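Inside the Old Towers: Bretgate Repair Bench Gallery

We've been opening up retired desktops at the Bretgate bench since April, and I still get a little thrill every time a side panel comes off! Fatima Isah asked for one page to keep the good stuff on, so here it is. Click any thumbnail for the large version.

Green board, Quadro card still in its slot. I love the mix of old and newer on this one — a cream PCI slot and blue SATA ports on the same board.
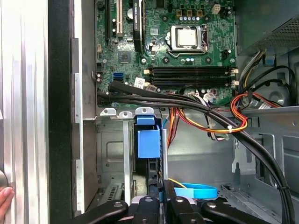 More from the bench

The rest of the set is sorted by machine in the Sturow album, 133 photos so far and growing. Teodor Ilie did the sorting and the file names, so if you're hunting for a certain socket or card, try the search box there first (it works really well now!).

My own favorites are in the folder called Boards. Green ones, mostly, and I could look at them all day — the little rows of capacitors, the coin batteries, the gold tops on the inductors. Fatima prefers the Cables folder and we have agreed to disagree.

If you want to help name parts

Five albums still need captions. Pick one, add what you know and leave a question mark where you aren't sure. Slot types and port colors are a big help, and so is any lettering you can read on a card. Please don't guess at a model number from the heat spreader alone!

Last updated December 17, 2024. Memory sticks and power supplies will get their own page next, under the Olaniyan collection.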